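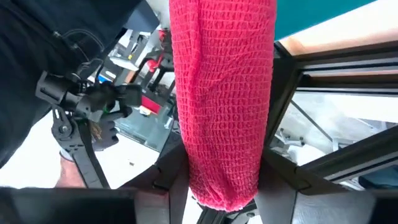 Alilex
Student lead, manipulation project, Hollis Robotics Club

Speaker notes, Trallwood student project day, Fri 12 January

Slot is 15 minutes with questions. Skip the hardware section if the previous talk runs over.

Opening

The project is called Luvovcombe. It covers two-arm handling of cloth: pick a piece of fabric from a bin, find an edge, spread it, fold it. The club started on it in August after a season of rigid parts. Rigid parts have a pose. Give the arm six numbers and it can plan a grasp. A towel has no pose in that sense, and most of our code from last season assumed one.

Say early that this is a student build and a student data set. People ask about budget in the first minute otherwise, and the numbers are on the handout.

The grasp problem

Cloth pinched at one point hangs in folds below or gathers above the fingers, depending on where the other end is. The wrist view is dominated by whatever is in the grip. A textured weave helps the vision side because there are local features to track. A plain sheet gives almost nothing, and the tracker drifts.

Define terms before going on:

Pinch: both fingertips closed on fabric, any number of layers.
Edge pinch: both fingertips closed on one layer within a finger width of the hem.
Regrasp: release by one arm after the second arm has taken hold.

We score edge pinches only. A two-layer pinch looks fine from overhead and then ruins the fold two steps later. Our first scoring script missed this, and the results from before the change are left out of the talk.

Setup

Two arms, one bench. The base plates sit over black rails on a frame fixed to the tabletop, so the arms can be shifted along the bench and clamped again. Every shift means a new calibration. We lost two meetings to a base that had been moved slightly and not logged. There is now a sheet to sign.

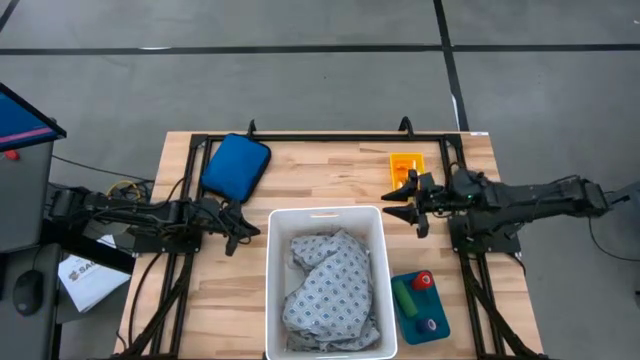
The bin stays at the front center. We tried it farther back and the elbows ran out of useful range before the fingers reached the near wall. With the arms facing each other there is a shared zone over the bin where both can work, and a planner rule that only one gripper may be below the rim at a time. That rule costs cycle time. It also ended the collisions, so it stays.

Cables: mention strain relief if anyone from the first-year group is present. Two faults last fall were logged as software and were connectors.

Camera placement: one at the wrist, one fixed. The wrist view is for the last part of the approach. The fixed view is for deciding where to go and for checking afterward. Neither is enough alone. When the fingers close, the wrist camera loses the contact point behind the fabric, and from the fixed camera an arm is often in the way.

Data

Target for the year is 1000 episodes. At the time of writing we have around 400 usable. An episode is one attempt from start pose to release, success or failure. Failures are kept and labeled. Do not quote the raw recording count; it includes calibration runs.

Test split is 100 episodes, held out by cloth and not by session. The first split was by session, and the same towel ended up on both sides of it. Scores dropped when we fixed this. Show both bars on the chart and let the audience look at the gap.

Labels are pinch type, layer count and outcome. Layer count is the weak one. Two people labeling the same clip disagree often enough that we now mark it as one, more than one, or unclear.

What does not work yet

Thin fabric flat on the bottom of the bin. The fingers slide over it. Pressing harder flexes the bin floor and trips the force limit.

Patterned fabric with a small repeat. The tracker matches one cell of the pattern to its neighbor and reports motion that did not happen. Lower frame spacing reduces it — at a cost in storage.

Spreading. The second arm finds the opposite corner when the cloth hangs clear. When it is twisted, the search times out. The current fix is to drop it and start again.

Next term

Move the planner rule from a fixed height to a distance check. Add a soft pad to one fingertip and leave the other bare for comparison. Finish relabeling the August recordings under the present scheme, or drop them.

Questions likely to come up

Simulation: tried, cloth too stiff, set aside until someone wants it as a term project.
Suction: not tested.
Joining the club: sign-up sheet is with the handouts — no prior robotics needed, bring a laptop.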